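Speaker notes: "What I saw at the Flotier open day"
Slot: 12 minutes plus questions. Speaker: Dayana Cusi

[Slide 1, title only]

Thank Letay for the introduction. Say straight off that I went as a sceptic and came home as one, with a few things crossed off my list and a few added.

Who I am, quickly. I run the repair benches at Grelus. We take in office computers, strip them, test the parts and sell what we can. I have sat through a lot of automation pitches. Most of them have a very nice video.

[Slide 2, the invitation]

Read out the line from the invitation: "See a robot take apart a real PC." Pause there. Ask the room what they think "take apart" means. At Buna, where Fuad Araya does the buying, they thought it meant the whole machine, screws and all. I thought so too. Worth remembering when you read the leaflets at the back.

Doors opened in the morning, coffee, then Kidus Tekleab gave the talk. Good speaker, didn't oversell, though his slides did. One promised "any desktop, any day". I wrote that down.

[Slide 3, what was on show]

The job was processors and memory. An arm with a gripper, a Dell tower on its side, and a printed plate beside it with a place for each part. Get the parts between the case and the plate. Fine as a first job. It is also the part of the work my people mind least.

Points to make before the photos:
- The side panel is already off. Ask who took it off, and whether that minute is in their figures.
- Every part has its own pocket on the plate. Lovely if you get the same model all week. We don't.
- A processor is a fair test. It's small and it's easy to ruin. I give them credit for picking it.

[Slides 4 to 7, leave each one up for a bit, don't talk over them]

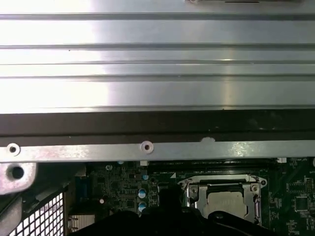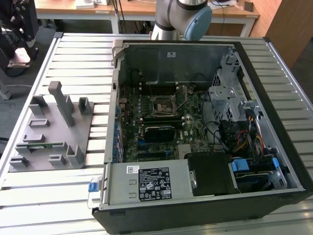
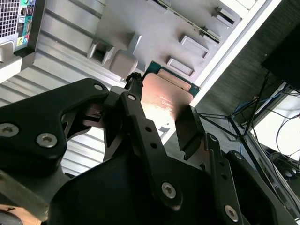
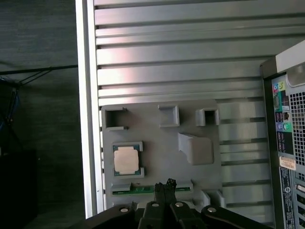

Flotier open day: the processor job, from the gripper and (second picture) from beside the table.

[Slide 8, what I liked]

Be fair here. Go back to the third picture if anyone asks about the grip. It has the processor in its jaws and you can see how little room there is for fingers that size. I would not have bet on it.

The plate is simple and cheap to print again. Tsegereda Yimer told me they changed theirs 6 times before the open day. I believe that, and I'd like to have seen the other versions.

[Slide 9, what I didn't like]

Slow down for this one, it's the reason I was asked.

First, the lever. On the second picture the socket is empty and the lever is up. I asked whether the robot lifts levers on every board it meets. The answer was "that's on the roadmap". Take that as a no until you've watched it done on a board you brought yourself.

Second, the figures. The leaflet says 44 machines a shift. When I asked how many of those needed a person to step in, I got three different answers from three people. No bad faith, I think. They just don't log it the way we would.

Third, dust. Ours come in from school cupboards and warehouse floors. I asked if I could bring one of mine next time and run it in front of everyone. Kidus said yes, and I will hold him to it.

Aside, if there is time: the Aquino people asked about laptops. Long silence.

[Slide 10, what to ask for]

If you go to the next one in September, take four questions with you:
1. Who prepares the machine, and how long does it take?
2. What happens with a model it hasn't met?
3. How often did somebody step in last week?
4. Can I choose the machine?

Don't accept a video in place of the fourth.

[Questions]

Likely one: would I buy it? Not this year. I would pay for a week's trial on our own stock, with our own person keeping the log.

Likely two: jobs. Say plainly that I don't know. Pass to Letay if it gets long. Leaflets are on the table by the door, and I want my marked copy back.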